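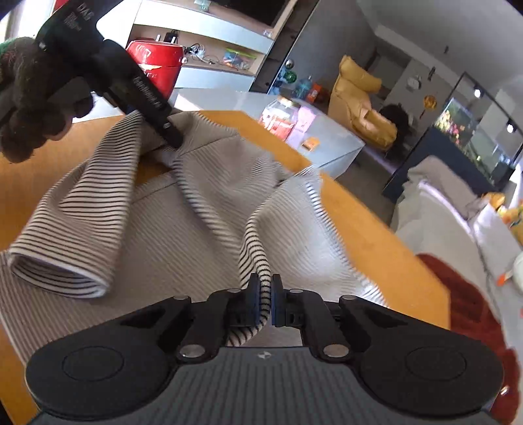
Sunday

Woke at six with the window rattling and couldn't get back off. Made tea and sat with it in the kitchen until it was light enough to see the allotments. The path by the bottom gate is under water again. I had meant to go down and lift the last of the leeks but they can wait.

Finished the sorting I started last week. I have decided to be strict and take only what fits in the one suitcase, the blue one with the mended handle. The airline allows up to 20 kilos and I don't intend to pay for more. Selim has offered to carry some of my things in his bag, but he said the same last year and then turned up with two cameras and a cheese.

Rhonda Chan rang at ten. She has had the letter from the ferry company and the early crossing to Gotberg has been dropped from the timetable until April. We shall have to take the afternoon boat, and that means a night at Cele on the way. She knows a guest house there, above a baker's. I said yes without asking the price, then rang back and asked the price. It was reasonable.

Spent the rest of the morning on the long stripy top, whether to take it or not. It is warm but it takes days to dry. In the end it went on the yes pile and the green cardigan came off.
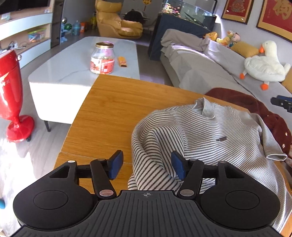
Afternoon

Walked into town for foot cream, a plug adaptor and a new notebook. The chemist was shut. Got the other two. The notebook has 94 pages, according to the label, which ought to do for three weeks if I don't write like this every day.

Met Selim Kocabaş outside the library. He has been reading up on Rarnosero and wants to go and see the old salt works. It would take a full day there and back by bus and I told him I would rather have the day by the sea. We left it open. He is also worried about the hill up from the harbour, with his knee. I said there must be a taxi.

Soup when I got in, the end of the barley one. Then the bank. The account stands a bit over 4,000, and the boiler man is still to be paid out of that. I had hoped to be further ahead by now. I moved the holiday money across so I can't spend it on anything else.

Evening

Rain again from five. Wrote to my sister and told her the dates. She will want the address, so I must get it from Rhonda.

Tried the case on the bathroom scales. It is under, but my walking boots aren't in yet - I shall wear those to travel. The zip sticks on one corner. Ran a bit of candle along it and it moves better.

Still to do: cancel the milk, ask next door about the tomato seedlings, find the key to the small padlock. I have looked in the dresser twice. It may be in the Tomex tin in the shed, with the curtain hooks.

Bed by half past nine. The wind has gone round to the north.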